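Ticket: Budon sync keeps duplicating customer records
Status: Open, waiting on customer
Opened by: Roxana Ñahui

Hi again! Quick update from my end. I did what Jhosep suggested on Wednesday – turned off the nightly import, cleared the queue, signed everybody out and back in – and we still got 25 duplicates when I ran the sync by hand after lunch. They all come from the Cabrera list, which we moved over from the old spreadsheet in December. The Flellach list is fine, same settings and everything.

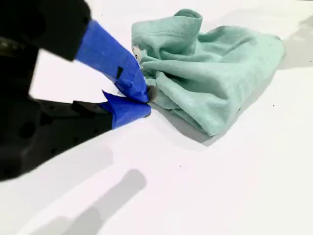
I also exported the whole thing so I could poke at it myself. It has 2,576 rows, and every duplicate I checked has a space after the last name in one copy and none in the other (took me way too long to spot that!). Could the sync be treating those as two different people? Bianca wants to just trim the spaces in the export and load it back in, but I told her to hold off until I hear from you guys.

Log file is attached, version 4 of the connector. I'm at my desk until 11 tomorrow if Jhosep or Ulises wants to call.

Thanks a bunch,
Roxana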